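Section 4. Recording a table task with the two hand grippers

This section is for club members who did the safety talk already and know how to switch on the recording computer. If you are new, read Section 2 first and ask Comfort Darko or one of the older students to sit with you for the first session.

The task in this section is the one we use for the Skalstead round: take a carton that stands in a small holder, lift it out and put it down on the table. It is a simple task, but most of our bad recordings come from it, so please follow the steps in the order they are written.

4.1 Before you begin

1. Clear the table. Pens, phones and drinks go on the shelf by the door.
2. Check that the table stands at its floor marks. If it was moved, put it back before you do anything else.
3. Take the left and the right gripper from the charging box. The left one has the letter L inside the handle. It is easy to mix them.
4. Look at the marker plate on each gripper. It must sit firmly and not turn when you push it with one finger. If it turns, tighten the screw under it with the small hex key.
5. Connect the cables to the computer, left gripper to port 1 and right gripper to port 2.
6. Put on the head camera and close the strap behind the head. Ask a partner to look at the preview and say if both your hands are inside the view.

Note: Long sleeves must be rolled up to the elbow. Last March we lost a full evening of work by a loose sleeve which covered the marker in almost every recording.

Caution: Do not let a cable go under the leg of a chair. Pulling a trapped cable can break the plug, and the club has only one spare pair.

4.2 Placing the object

1. Put the holder on the table, a little left of the middle. You may change the place by a hand's width between recordings. In fact you should do this, so that the robot does not learn only one position.
2. Stand the carton upright in the holder. The top of it must come out above the rim, otherwise the jaws have nothing to hold.
3. Keep the right half of the table free. The carton will be put down there.

4.3 Starting position

1. Stand in front of the table with both feet flat on the floor.
2. Hold the grippers low over the table with the jaws pointing to each other. The left gripper goes beside the holder. The right gripper waits on its own side.
3. Open both jaws fully and keep still until you hear the short beep. 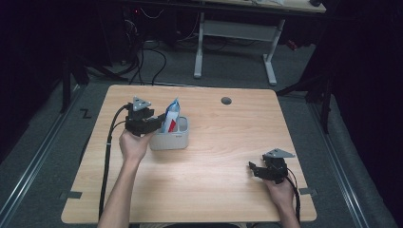
Can I do the task with only my right hand if I am right-handed?

Both hands are needed, also when one of them has little to do. The left gripper keeps the holder in its place while the right one pulls the carton out, and the program refuses any recording in which one gripper did not move.

4.4 Recording

1. Say "start" to your partner. The partner presses the space bar.
2. Close the left jaws softly on the holder. It should not bend.
3. Bring the right gripper over the carton, close the jaws on the upper part and lift straight up.
4. Move the carton to the right side and stand it on the table. Wait until it is steady, then open the jaws.
5. Bring both grippers back to the starting position and say "stop".
6. The partner writes K (keep) or D (delete) in the log, with the name of the person who recorded.

Work slowly, but do not stop in the middle of a movement to think. A long pause is harder to repair than a small mistake. If the carton falls, do not catch it with your fingers. Say "stop", write D and begin again.

Note: Change places with your partner after 43 recordings. The arms get tired before you feel it, and the movements become short and hard.

4.5 If something goes wrong

No beep at the start: the camera cannot find one of the markers. Turn the wrist slowly until the marker faces up, and try again. If there is still no beep, clean the plate with a dry cloth.

Error 7 on the screen: the left and right cables are exchanged. Stop the program, change the plugs and start the program again. Recordings made before the error must be deleted.

Jaws do not close completely: look for a piece of paper or tape between the fingers of the gripper. Do not use force. If you cannot see the cause, put the gripper in the repair box with a note and tell Rosaura Benavides.

4.6 Finishing the session

1. Copy the folder of the day to the club disk. Wait for the word "done" on the screen.
2. Disconnect the cables at the plug, never by pulling the cable.
3. Put the grippers and the head camera back in the charging box.
4. Send your number of kept recordings to Asabe Igwe before Friday evening. The team needs 2,355 in total for the Skalstead round.

Section 5 explains how to check the recordings and cut the beginning and the end.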